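Reading series out of order, does it matter?
2 min read
May, posted by stashandspine

stashandspine: I picked up the fourth Flokville Quilt Shop mystery at a library sale without noticing it was the fourth. Now I know who the shop owner marries and who got arrested in book two. Should I go back to the start or keep going from here?

plumduff: Keep going. Each one has its own murder and its own culprit. The romance moves so slowly you won't lose much.

oldbobbin: I disagree. The first book sets up the feud between the quilt shop and the Tamier mill, and every later plot leans on it. I read book three first and the mill chapters made no sense to me.

plumduff: They explain the feud again in chapter one of every book. I skip those pages by now.

oldbobbin: They explain it in two sentences. It took up half of the first one.

teaandtwill: Does anyone know if the patterns in the back are any good? I tried the table runner from book two and the yardage was wrong. I ran out of backing fabric with one end still to do.

stashandspine: Mine has a pot holder pattern. I haven't tried it.

oldbobbin: The runner was corrected in the later printing. Check the copyright page. If it says second printing you have the right numbers.
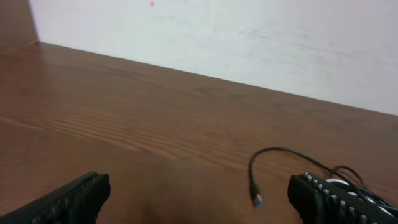 Rerkeo Readers' Newsletter, Issue 7, p. 2

teaandtwill: Mine is a first printing, so that explains it. Thanks.

habte_reads: Going back to the question, I'd start with book one. It's short and most libraries have it. Book five is the one to skip, the cruise one.

plumduff: The cruise one is my favorite.

stashandspine: I put a hold on book one this morning. I'm going to finish the fourth while I wait.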